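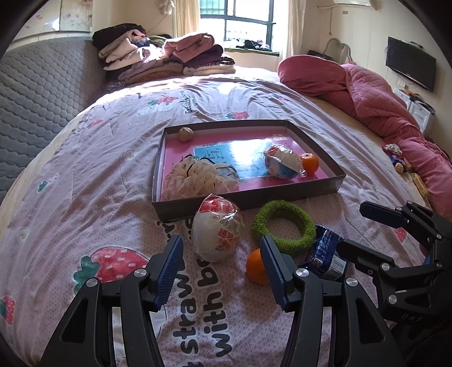 Attachment 1 to ticket 2778: both grippers near the tray, left one open.

Ticket: 2778
Product: Biltano hand-held gripper pair, rental kit
Opened by: Leonie Lanz
Assigned to: Konrad Plattner, Botico support
Status: Closed, with one grumble outstanding

Leonie Lanz, 9:10 a.m.
Left gripper drops the walnut. It picks up the tangerine fine, it picks up the bath pouf fine (a bath pouf would stick to anything), but the walnut gets about an inch off the pink floor of the tray and goes back to its corner. The right gripper has no such problem. Same firmware on both, same charge, same operator, same walnut.

Konrad Plattner, 9:42 a.m.
Thanks for the photo. Please send the closing force reading from the Wernurico app for each side, and check that the blue pads are fully seated. The manual says to press until you hear a click. I have never heard the click, so go by feel.

Leonie Lanz, 10:05 a.m.
Right side reads 1,036. Left side reads 729. No unit is given anywhere in the app, so I can only tell you that one is more than the other. Pads feel seated. No click.

Konrad Plattner, 10:20 a.m.
The two should match. Run the calibration on the left: jaws open, nothing between them, hold the trigger for 60 seconds. Do not let go when the app says "Done" the first time. It means done with the first half.

Leonie Lanz, 10:31 a.m.
I let go when it said "Done."

Konrad Plattner, 10:33 a.m.
Everyone does. Power off, power on, start over. I have asked for the wording to be changed and was told it is on the list.

Leonie Lanz, 10:58 a.m.
Second attempt completed. Left now reads 1,036 as well. Walnut lifted and set down on the duvet four times out of five. On the fifth it shot out and went under the bed. I'm counting that as a grip.

Also tried the big egg in the plastic wrap. Both sides slide off the wrapper unless I come in low. Is that a fault or is that eggs?

Konrad Plattner, 11:15 a.m.
That's eggs. Slick film over a curved surface is a known weak spot with the serrated pads. Rainer sells a softer set that fits the same screws and does better on wrappers, though worse on nuts. You would be swapping one ticket for another.

Leonie Lanz, 11:22 a.m.
I'll stay with these and come in low. Please close, but leave a note about "Done."

Konrad Plattner, 11:24 a.m.
Note added. Resolution: left side recalibrated, no parts sent. Walnut to be recovered by customer.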